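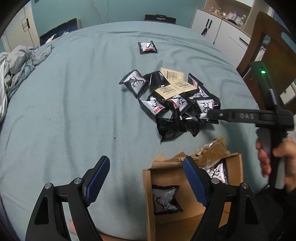
# Chapter 4: Small Parcels, Big Ideas

## Packaging in layers

Almost everyone enjoys opening a parcel. The tape comes away with that wonderful screech, the flaps lift, and for a minute or two your bed or kitchen table is covered with whatever was inside. Then the contents get put away, the box goes out with the recycling, and the packaging has finished its working life.

This chapter asks you to slow that minute down. A parcel is one of the best designed objects that comes into your home, and you can take it apart with your own hands (try that with a bridge!). By the end of the chapter you will be able to look at a carton, a pouch or a paper insert and work out what job it was given, how well it suits that job, and what could be done differently.

Take the parcel at the start of this chapter. There is a brown cardboard box, still holding a couple of packets. There are sealed pouches, each with a stag printed on the front, lying in a loose pile on a bed. There are two slips of printed paper lying on top of them. Box, pouch and paper each do a different kind of work, and each was chosen by someone who had to weigh up cost, weight, strength and appearance.

### What you will learn

In this chapter you will:

- tell the difference between primary, secondary and transport packaging
- explain how the shape of a pouch affects the way it packs
- describe how corrugated board gets its strength
- measure the empty space in a carton
- judge a package from the point of view of the person opening it

### Words to know

**Primary packaging** touches the product itself. A sealed pouch, a jar and a drink can are all primary packaging.

**Secondary packaging** groups primary packs together. The printed sleeve that holds a set of yogurt tubs is secondary packaging.

**Transport packaging** protects goods on their way from one place to another. Sometimes one carton does both of the last two jobs.

**Void** is the empty space left in a carton after the goods are in.

**Insert** means any loose printed sheet packed with the goods, such as an instruction slip, a packing list or a thank-you note.

## 4.1 The pouch

Pick up a single-serve pouch of anything you have at home: soup powder, tea, a snack, a sachet of sauce. Run your thumb along the short end. Many pouches have a serrated edge, a row of tiny teeth like those on a saw. Each little valley between the teeth is a place where a tear can begin, so you can open the pouch without scissors. Now pull gently on a straight side. It's much harder to start a tear there, and once you know why, you will never look at a sauce sachet in quite the same way.

Shiny surfaces are worth a close look too. A glossy pouch throws light back from every fold, and a crumpled one shows bright lines wherever the film has creased. Designers have to plan for this. A logo that looks splendid on a flat computer screen may be hard to read once the pouch is filled and its front bulges. Simple shapes in strong contrast hold up well. A black stag on a white panel is a good example: even when the packet is tilted, or when another one covers half of it, a set of antlers is quick to recognize.

**Try it.** Draw a simple animal on a piece of paper, using one dark colour only. Crumple the paper, flatten it partway, and ask a classmate to name the animal from across the room. Which parts of the drawing did the most work?

## 4.2 The box

Ordinary brown cartons are usually made from corrugated board. Cut a scrap and look at it edge-on: between two flat sheets runs a wavy one, and the waves are called **flutes**. Paper is weak when you push on it, but bend it into a row of arches and it can hold up a surprising load.

Direction matters. Stand a piece of board so the flutes run up and down, and press on the top edge. Turn it sideways and press again. You will feel the difference right away, and you will also see why most cartons are made with upright flutes in their walls.

Tape has its own part to play. Good packing tape sticks so firmly that when you pull it, the top layer of the board may come away with it. Next time you open a box, look at the flap. A ragged edge tells you that the cardboard gave up before the glue did.

## 4.3 Fitting things in

The packing class at Flistdale Secondary ran a trial that we like very much. Students were given a carton and a heap of identical pouches filled with dried peas, and were asked to fit in as many as they could. Dropping them in any old way, the first group closed the lid on 17 pouches. A second group laid theirs flat, turning every other pouch end for end so the thick middle of one sat beside the thin end of the next. They got five more into the very same carton!

Void isn't always wasted, though. A little space makes it easier to get your fingers in, and soft pouches need less cushioning than glass. The Sutcliffe mail room, which we visit in section 4.5, keeps cartons in four sizes and trains its packers to choose by eye before they reach for a ruler.

## Activity 4A: Unpack it properly

You will need one delivered parcel, a ruler, a kitchen scale and a clear, flat surface. A smooth bedsheet works nicely, as small items don't roll far on it.

1. Weigh the parcel before you open it.
2. Open it slowly and note what you had to cut, tear or peel.
3. Tip the contents out and sort them into product, packaging and inserts.
4. Weigh the packaging and inserts together.
5. Work out what share of the total weight they make up.

A parcel from the town of Brolum, tested by one of our trial classes, weighed 500 grams, and 76 grams of that was box, tape and paper. Compare your own result with theirs, and keep your figures. You will need them again in section 4.4, when the Prurkstead carton challenge begins.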